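Jul 22, 2018

Back from Gevville by eleven last night, so slept late and missed the boat club breakfast. Did the washing and hung it out before the heat got up.

Spent most of the day on the allotment accounts for Mum and then on my own plot. The beans are poor this year. I put 11 plants in and the bottom leaves have gone yellow on nearly all of them. Watered at seven in the evening, two cans to a row, and cut back the courgettes, which had got across the path again.

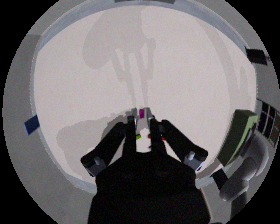 Tharushi Barua thinks the beans want feeding more than watering, and that I should have pulled the yellow leaves off a week ago. She left a note on the shed to say so, with the name of a seaweed feed she gets in Flernton. I will try it on one row and leave the other alone.

The hosepipe rule is still being argued over. Dougal wants it lifted for Sundays only. I can't see the point, as the pressure drops to nothing once more than two people are on it. A second tank would cost 176 pounds with the stand, and I would sooner pay my share of that.

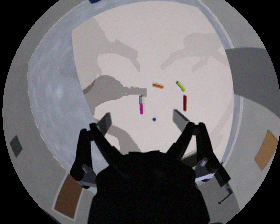
The old tank leaks at the tap anyway and has done since November. I wrapped it with tape again tonight – it will hold a few days if people turn it off gently.

Picked a bowl of blackcurrants before I left, with enough still on the bush for jam. Need sugar and lids. Ayane has asked for her big pan back by Thursday, so the jam has to be tomorrow or Tuesday.

Cold potatoes and an egg for supper. Bed at ten.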